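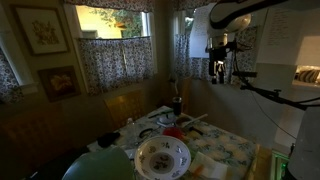
Thảo Trịnh
Profesora ayudante, Laboratorio de Manipulación, Instituto Rirstead

Aprendizaje por demostración. Tema 4: la recogida de ejemplos

En el tema anterior vimos cómo se entrena una política a partir de pares de observación y acción. Los pares los dimos por hechos: estaban en un archivo y el archivo era bueno. En este tema hablamos de dónde salen. Mi experiencia es que los estudiantes dedican muchas semanas a la arquitectura de la red y una tarde a los datos, y después buscan en la red un error que está en la tarde.

Usaremos como caso el proyecto Parulora, en el que se graban demostraciones de tareas de mesa: mover vajilla, juntar cubiertos, apartar lo que no es de comer. Los brazos trabajan sobre una mesa de comedor con mantel de flores, y no sobre un tablero gris. Quien haga las prácticas conmigo va a trabajar con estas grabaciones, así que conviene leer el tema entero antes de la primera sesión.

4.1 Qué es un episodio

Llamamos episodio a una grabación que empieza con los brazos en la posición de reposo y termina cuando el operador marca el final. Un episodio contiene:

- las imágenes de todas las cámaras, con su marca de tiempo;
- las posiciones de las articulaciones y la apertura de la pinza;
- la orden que da el operador en cada instante;
- una frase corta con la instrucción, por ejemplo «pon la cuchara dentro del cuenco»;
- una etiqueta de resultado: logrado, parcial o fallido.

La frase se escribe antes de grabar. Si se escribe después, el operador describe lo que hizo, y lo que hizo puede ser distinto de lo que se le pidió. Baltasar Lorente encontró este defecto en la primera serie de Parulora: de 200 episodios, las frases de 57 habían sido corregidas a mano después de la grabación. Esos episodios no se borraron, pero quedaron fuera del entrenamiento.

Sobre la orden y la posición: son dos señales distintas y hay que guardar las dos. El brazo sigue la orden con un pequeño retraso, y cuando la pinza toca algo rígido la diferencia crece. Una política entrenada con la posición medida aprende a apretar menos de lo que apretaba la persona. Este punto entra en el examen práctico.

4.2 Preparar la mesa

La mesa es parte de los datos. Para una misma instrucción cambiamos entre episodios la posición de los objetos, su orientación y qué otros objetos hay cerca. A estos últimos los llamamos distractores. Un cuenco con flores en el borde sobre un mantel también de flores es un caso difícil para la visión y por eso mismo lo queremos tener.

Las reglas de la práctica son pocas:

1. El objeto de la instrucción tiene que estar al alcance de al menos un brazo. Esto se comprueba moviendo el brazo en vacío y no a ojo.
2. Entre dos episodios seguidos se mueve algo más que el objeto principal. Si solo se mueve la cuchara, la red aprende que lo demás está fijo.
3. Las servilletas manchadas y los recipientes con restos se quedan en la mesa. Una mesa de verdad los tiene.
4. La luz se anota en la hoja de sesión: ventana, lámpara o las dos. A las cinco de la tarde en noviembre no tenemos la misma mesa que a mediodía.

La variación se planifica en una tabla antes de empezar. Cuando se deja a la memoria del operador, el cuenco vuelve siempre cerca del centro - lo he visto en todas las series, también en las mías.
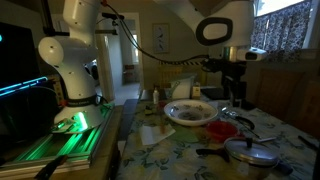
4.3 El trabajo del operador

Grabar bien cansa. Pedimos turnos cortos y una pausa cuando el operador nota que mira la pinza y ya no mira la tarea. El programa Pralleo, que usamos para la captura, permite cortar un episodio sin guardarlo; se puede usar sin vergüenza.

Una demostración útil es regular. Esto no quiere decir lenta. El operador decide por dónde va a agarrar el objeto, va hasta allí y lo agarra. Las paradas largas para pensar hacen daño, la red ve la misma imagen muchas veces con la acción «no moverse» y aprende a quedarse quieta en ese punto. Si hay que pensar, se piensa antes de pulsar inicio.

Con dos brazos hay una dificultad más. Muchas tareas se pueden resolver con el izquierdo o con el derecho, y si cada operador elige según su costumbre, los datos contienen dos soluciones para una misma mesa. Un modelo sencillo hace la media de las dos, y la media de «ir por la izquierda» e «ir por la derecha» puede ser chocar con el cazo. En Parulora se fija una regla: trabaja el brazo más cercano al objeto, y el otro espera en reposo salvo que la instrucción necesite los dos.

Los utensilios largos merecen un comentario aparte. Un mango que se apoya en el borde de un recipiente gira cuando la pinza lo toca, y el operador corrige sin darse cuenta. Estas correcciones son buen material. No hay que repetir el episodio para que salga limpio, siempre que la tarea se complete.
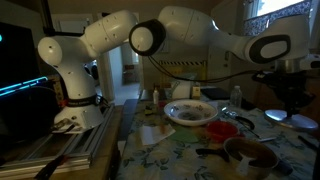

¿Cuántas demostraciones hacen falta para una tarea nueva?

Depende de cuánto cambia la mesa de un episodio a otro. En nuestra serie de cucharas, con 164 episodios bien repartidos, el resultado fue mejor que con los 200 de la primera serie, donde casi todas las posiciones se parecían. Mi consejo para la práctica es grabar una tanda pequeña, entrenar, mirar en qué posiciones falla y grabar allí.

4.4 Revisar antes de entrenar

Cada episodio lo mira una persona que no lo grabó. Se mira a velocidad doble y se responde a lo siguiente: si la frase corresponde a lo que pasa, si todas las cámaras tienen imagen hasta el final, si la etiqueta de resultado es correcta. La revisión de una sesión se hace el mismo día. Después se olvida qué ocurrió y las notas ya no se entienden.

Los errores que más encontramos son de sincronización. Una cámara que va retrasada unos pocos cuadros parece buena en el vídeo, pero el cierre de la pinza y la imagen del cierre no coinciden. Pralleo dibuja las dos curvas juntas; hay que abrir esa ventana y mirarla, también cuando se tiene prisa.

Otro error común es el final largo. El operador suelta el objeto, se relaja y tarda en marcar el final. Se recorta la cola hasta dejar los brazos en reposo, y se guarda el original sin recortar en la carpeta de la sesión.

Para la entrega cada grupo presenta siete episodios revisados, con su hoja de sesión y un párrafo sobre uno que decidió descartar. Valoro más este párrafo que los episodios.
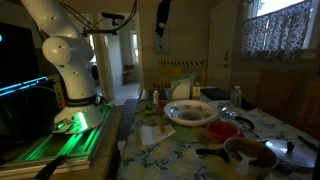

¿Se guardan los episodios fallidos?

Se guardan todos los que terminan con una etiqueta, en una carpeta separada de los logrados. Para la imitación directa no se usan. Sirven para entrenar un clasificador de éxito, que veremos en el tema 6, y para saber qué objetos dan problemas. Los cortados a medias por un fallo del equipo no tienen etiqueta y sí se borran.

4.5 Lecturas y aviso

El guion de la práctica y la plantilla de la hoja de sesión están en la carpeta del curso. El aula Escobar está reservada para las dudas de este tema - traigan, por favor, la tabla de variación ya escrita, aunque esté incompleta.

Cursos > Robótica > Aprendizaje por demostración > Tema 4

Relacionados
Tema 3: Imitación directa y sus límites
Tema 5: Sincronizar cámaras y articulaciones
Tema 6: Clasificadores de éxito
Práctica 2: Plantilla de la hoja de sesión
Baltasar Lorente: Notas sobre la primera serie de Parulora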